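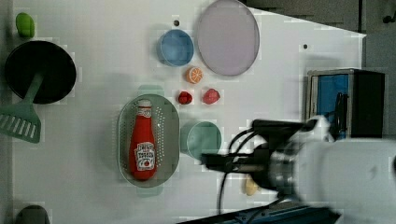 Chi-keung Leung objected, on reading the first version of this section, that a gripper which stops when it should stop has not failed, and that we ought to keep the word "fault" for the cases in which it carried on. We have kept his distinction in what follows. The stops that were called for are treated as normal working. The term "fault" is used only where the arm went on moving after the cable load had passed the limit set in the Dasine controller, or where it reported a grasp that it did not have.

Figure 6. Work area at the Plandatcombe site, viewed from above. The gripper is just to the right of the teal-green cup; its cables loop out and run back towards the arm.

Filed under: Robotics and Automation > Safety and Reliability
12 shares | 6 comments

6. Cable load and false grasp reports

6.1 Background to the fault

The clearing task was run at Plandatcombe over a total of 1000 grasp attempts. The arm was asked to pick up one item at a time from a table holding kitchen items and toy food, and to place it at a point chosen by the planner. Items were laid out again between runs, and the layout in Figure 6 is one of many. The colander, the plate and the frying pan served mainly as places to put things, although the planner was free to choose them as targets as well.

The gripper draws its power and sends its signals through cables that run outside the arm. This was a choice made early in the project. An outside run is easy to reach and quick to replace, and the Trostenex wrist has no inner channel wide enough to take the plugs. Enough slack must be left for the wrist to turn through its full range. When the wrist is near the middle of that range, the slack has to go somewhere, and in a low reach it hangs close to the table or lies upon it.

In Figure 6 one cable curves below the gripper towards the near side of the table, and a small beige object beside it is partly hidden by the cables. Both points matter to the account given here. An object that is partly covered is seen by the overhead camera as smaller than it is, and its centre is placed wrongly. A cable that crosses an object may also be drawn tight across it when the wrist turns.

6.2 What was recorded

In 12 of the attempts the arm reported a firm grasp although the fingers had closed on nothing. The grasp check relies on motor current. The fingers are told to close, and if the current rises before they reach their end position, the controller takes it that something is held. In each of the 12 cases the current did rise early. The recorded wrist angle shows that the cable was close to the end of its slack at the same moment, and we believe that the pull on the cable was acting on the finger assembly through the plug.

In six further attempts the arm continued to lift after the load limit had been passed. These are the more serious cases. The limit is read by the Lo monitoring module, which runs apart from the main controller and sends it a stop request. The request was sent every time. It was held in a queue behind a batch of camera messages, and the arm had moved on before it was read. No person was inside the guarded area during any of these attempts – the site rules forbid it while the drives are live – and no injury took place. One cup was thrown from the table, and one plug was pulled far enough out of its socket to bend the pins.

The operator's notes add something that the logs do not. Several of the false reports came late in a run, after the wrist had made a number of turns in the same direction. The planner does not keep a record of how far the cable has been wound. It knows the present angle of each joint and treats every path to that angle as equal. The notes also mention that the cable felt stiff in the mornings before the room had warmed, but no temperature was taken and we make no claim on this point.

6.3 Changes made

The stop request was moved to its own line, wired directly to the drive supply, in July. It no longer passes through the message queue. The change was tested by applying a known pull to the cable by hand-operated winch, 100 times, with the arm moving at its normal working speed. The drive supply was cut on every test. The distance travelled after the cut varied with the pose of the arm and was greatest when the arm was fully stretched out.

The grasp check was changed in two ways. The fingers now open slightly and close again before a grasp is reported, and the two current readings must agree. The planner also keeps a running total of wrist turn and will unwind the wrist before it begins a new reach. Both changes add time to each attempt. Site staff have asked whether the second closing could be left out for hard items such as the cup. We have not agreed to this, as the controller has no reliable means of telling hard items from soft ones.

A clip was fitted to hold the cable closer to the arm. It reduced the length lying on the table but made the bend at the wrist tighter, and the outer cover began to wear at that place. The clip was removed. A spring-loaded reel has been drawn up but not built.

6.4 Remaining concerns

The partly hidden object remains an open problem. The camera software was trained on views in which the arm was parked, and it has no class for cable. Where a cable lies across an item, the software may report two small items in place of one, or none. The planner then reaches for a point that may be on the cable itself. Until this is corrected, the operator is required to check the chosen target on screen before each low reach and to reject it if a cable crosses it. We regard this as a temporary measure – it depends on the attention of one person through a long run – and it should not be relied upon at any site where the guard can be opened while the arm is moving.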